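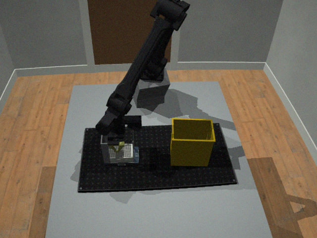

Section 5. Comparing grippers in the Waltbridge simulator

Use this section to run two grippers through the same pick-and-place task and compare the logs. Finish the arm set-up in Section 4 first.

5.1 Load the test cell

1. Open the Pondevex project folder and select the bench cell.
2. Check that the rack container is on the left half of the board and the yellow bin is on the right half. Do not move either one between grippers.
3. Under Tool, choose the first gripper. The finger model and the tool center point load together.
4. Set the run length to 300 steps and the random seed to 679. Use the same seed for both grippers.

Note: The shadows slow down older graphics cards. You can turn them off if your controller does not use camera input. If it does, leave them on for every run.

5.2 Check the approach

1. Jog the arm until the gripper is over the container.
2. Lower the tool in small moves and watch the clearance between the fingers and the container walls. The far and right walls are see-through and easy to miss from the front view, so switch to the side view before the last move.
3. Save the pose as APPROACH.

Caution: Do not reuse an APPROACH pose saved with a different gripper. Finger lengths differ, and the arm will drive the tips into the rack.

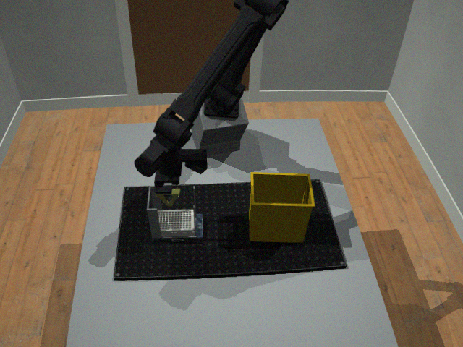 Bevan Ruawai

5.3 Run the comparison

1. Press Reset, then Run. Let the run finish even if the first grasp fails – a stopped run is left out of the log.
2. Repeat until you have 33 runs for the first gripper.
3. Return to 5.1, step 3, load the second gripper and save a new APPROACH pose.
4. Do the same number of runs again.

If the wrist stops short of the container, the joint limits are probably still those of the Treloar arm file. Reload the limits from the Arm menu and start that set over.

5.4 Check finger clearance away from the board

1. Move the arm to the left, clear of the container.
2. Open the fingers fully and turn on Show Contacts. No contact should be listed.
3. Close and open the fingers once, then save the pose as CLEAR.

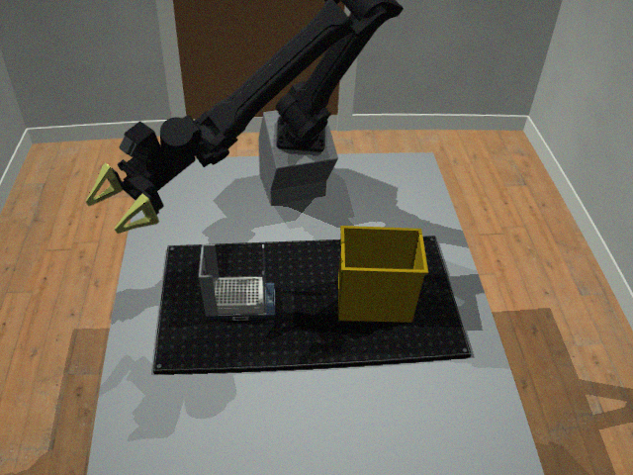
Figure 5-3. Gripper to the left of the container, fingers apart.

Note: If a contact is listed with the fingers open, the collision mesh is too large. Brodie Tamihana keeps the corrected meshes in the Budari folder. Copy the one for your gripper and repeat from step 1.

Export both logs before closing the project. Unsaved logs are deleted on exit.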